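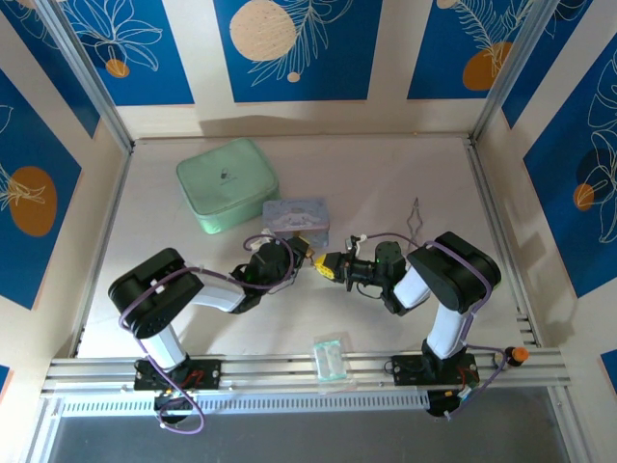
Week 2: Reading a service record

A muster roll tells you where a soldier was supposed to be, which a clerk then wrote down in a hurry. Our set text is the Drustitum roll, 920 entries covering the garrison from one September to the next, and it has the usual trouble with left and right. The officers drew up the line facing the enemy, the clerk sat facing the officers, and the wings swap over halfway through. Think of two arms fixed side by side on one rail, both reaching inward: which one is the left depends on where you stand, and the clerk moved his chair.

Promotions are worse. A man may be sergeant on page 16, private on page 30 and dead on both. Pawlak edition readers should check the footnotes, which are longer than the roll and considerably more bad-tempered. The Umeo transcription is cleaner, mostly by leaving out whatever the transcriber couldn't read.

For the seminar (Tue 24 May)

Pick one company and follow it through the siege of Ement. Note every change of rank, and who signed for it. Almost 30 of the men share a surname, so use the enlistment date as well.

Bring pencil only. The reading room has views on ink.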